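4.2 Who gets asked to the wedding

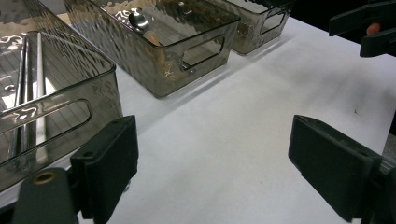

When I started reading wedding announcements for this project, I figured the guest list would be the dull part. I was wrong about that. We pulled almost 3000 announcements from the Serrano weekly and the two Plostar papers, and the guests turned out to be where couples told us the most about themselves (and about their families, whether they meant to or not).

Take the couples where both partners were in uniform. In the Serrano set they tended to name their units first and their hometowns second, and the parents came last, if they came at all. Civilian couples did it the other way around - parents first, often with job titles, and sometimes a grandparent's job title too! I read a good 1000 of these myself before handing the rest over to our coders in Osar, and I still like the grandparents best.

Figure 4 plots the order in which people are mentioned, split by paper. The Skustulora notices are left out of it, as they were printed to a fixed form and the families had no say in the order. The gap between military and civilian couples is widest for spring weddings, with April well ahead of the other months. I don't have a great explanation for that. Leave schedules may be part of it, and so may the editors, who had more space to fill at that time of year.

We also found 11 announcements that named no guests or relatives at all. I went back to each of them, and they were all very short, so I'd be careful about reading a family quarrel into any of them. Section 4.3 looks at the honeymoon lines.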